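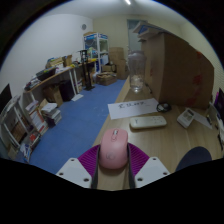 A pink mouse at the edge of the desk, with paper, a remote and a cardboard box behind it.

Leave the desk alone

Print this article
E-mail this article

Every May the office managers at Buschmann send around a note asking us to clear our desks by the end of the day. The idea is that a bare desk means a clear head. I have worked at one kind of desk or another for almost 20 years, and I don't believe it.

Take a desk with a mouse, a remote control, a coiled cable, a handwritten sheet of paper and a big box at the back. A visitor sees clutter. The person who works there sees a note to read, a cable to plug in and a box to deal with. Put it all in a drawer and the work is still there, only harder to find.

Anneliese Albers, who ran our Kurnum branch before she retired, kept 3 piles of paper on her desk and could pull any invoice out of them while you stood there. Her replacement cleared the piles on his first morning. He spent the next two weeks calling suppliers for copies.

I'll grant the other side a few points. Food should go. Drinks belong well away from the cables, with a lid on — I have lost a keyboard that way. A large box shouldn't live on a desk for months, and if it hasn't been opened by summer it can go to the storeroom.

But a pink mouse does no harm, and neither does a scrap of paper with a phone number on it. The company owns the desk. The person sitting at it for eight hours should decide what stays on top.

Print | E-mail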